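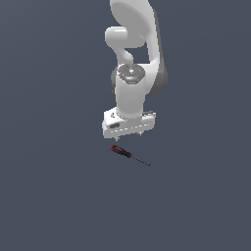

Fixing a grasp that slips: tracking down tool rotation in simulation

If you've ever trained or scripted a pick on a long, thin tool, you probably know the feeling. The gripper closes, the arm lifts, the log prints a success, and then you replay the run and find the tool has swung like a clock hand. I spent most of May on exactly this fault with a screwdriver, and I enjoyed it far more than I expected! Here's how to find it and fix it in your own setup.

I'm using Mernik for the physics and a parallel two-finger hand, but the steps carry over to any simulator that will give you contact points.

What the fault looks like

We ran 300 test grasps before a batch was due to go over to the real arm at Skarncombe. The success check said everything was fine. Zhuoran Lu, who looks after the real arm, asked to see the tool's angle plotted over time before she let anything near it. In 12 of the runs the screwdriver had turned well past our limit while still staying between the fingers. The check only asked whether the tool was in the hand after the lift. It never asked which way the tool was pointing.

That's a safety matter as soon as you leave simulation. A real screwdriver with its tip swinging out of the planned path can hit a fixture, or a person who is standing where the planner says it's safe to stand. So please don't skip the first step, even if your numbers look great.

Step 1. Log the relative pose

At every time step, save the tool's pose in the hand frame as well as in the world frame. The world frame hides slip when the wrist is moving. Take the pose when both fingers first report contact, call that your zero, and plot the rotation away from it for the rest of the run.

A healthy grasp gives you a small bump as the fingers settle and then a flat line. A slipping one keeps climbing. Ours climbed fastest when the wrist turned the hand over.

Step 2. Turn gravity off

My favorite part, because it splits the problem so cleanly. Run the same grasp with gravity at zero, no table, nothing else loaded. Just the arm and the tool.

If the tool still rotates, the closing motion is doing it: the fingers are landing unevenly, or off to one side of where you think they are. If it holds steady, put gravity back and look at friction and grip force.

Do this with the slowest closing speed you have. A free-floating tool gets knocked away by the first finger to touch it, and then you're chasing a different bug.
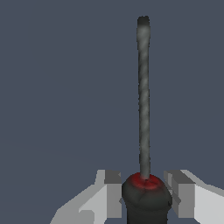 Step 3. Look at the contact points

Freeze the run once the grip has settled, turn the hand so the tool points up, and print the contacts for each finger. You want a spread of points along each pad. If you get one or two points bunched together, you've found a hinge, and the tool will happily pivot on it.

Ours were bunched. The collision mesh for the handle had been simplified so hard that it bulged in the middle, and each pad was touching only the top of that bulge. The visual mesh looked perfect the whole time. Emiliano Chávez spotted it by drawing the collision shape over the visual one, so do that early and save yourself a week.

Step 4. Rebuild the collision shape

Split the handle into several convex pieces and keep the shaft separate. Check the center of mass afterward, too. Our rebuild moved it toward the tip, and I had to set it back by hand.

Resist cranking up the friction! I tried it first, and the plots got flatter, but all I'd done was cover up a bad contact with a number no real pad could match.

Step 5. Fix the success check

Add a rotation limit to your pass condition and make it apply through the entire lift, including the wrist turn. We use 20 degrees as a hard stop and log a warning well below that. Then rerun the old failures using the same random seeds, before you run anything new.

All 12 of ours passed. Zhuoran still wanted the first real runs at reduced speed with the cell closed, and I'd ask for the same on yours. Keep the old collision mesh in a folder somewhere as well. I load it whenever I change the check, to make sure the check still fails it.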